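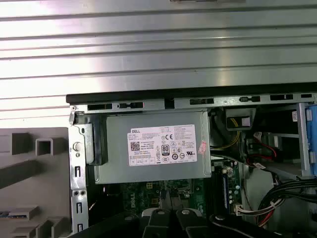

January 24, 2021. Bench 2, Rinier refurb line. Notes by Raed Tarawneh.

Still on the Dell desktops from the Breltum lot. 300 machines on the pallet list, 40 of them down for a processor swap, which is the job the arm has been given and the job I used to have. My new title is cell attendant. The pay is the same and the chair is better.

Set-up first, for whoever has the bench next. Case flat, side off, cooler off and put aside BEFORE the cell is started. The arm does not know what a cooler is and will try to go through it. Fold any dangling cable back over the drive side. The Najjar software has a tick box that says "cables clear". Ticking it does not clear the cables.

Old paste: still ours to wipe. Management had a slide in July showing the whole swap as hands-free, and I notice the slide had no paste on it.
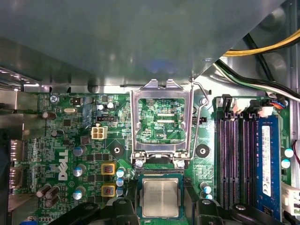
Who is responsible if a socket pin gets bent while the arm is working?
The bench is, meaning whoever signed the cell on that morning. Stop the cell, write the board number on the red sheet and put the machine on the repair shelf. Don't try to straighten it while the cell is live, however good you are with tweezers.

Asked Ukatberg (they look after the software) whether the arm could be slowed for the last bit of the placement. It can. It is a setting called "approach", set to 35 now, and please leave it there. Nobody could tell me 35 of what.

What has changed for us so far, as promised to the Monday-morning-feeling crowd in the office:

Fewer sore thumbs. I closed load levers by hand for years and I don't miss it.
More standing about. You can't wander off, you can't sit at the other bench, and you can't quite do anything else either. I have read the fire notice many times.
The talking has gone. Two of us used to share this bench and complain. Now one of us is in returns and I complain to the notebook.
Log file is at 3,918 lines and every one wants a human to press OK.

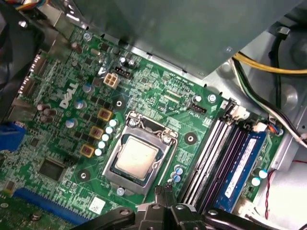
Gripper at the CPU socket, processor in the frame, Dell board.

To do: ask for a second tray, the foam one sheds. Find out if "cell attendant" gets the tool allowance. Relabel the paste drawer, which currently says SPARE FUSES and has never had a fuse in it. Red sheets are running low, more in the cupboard by the door.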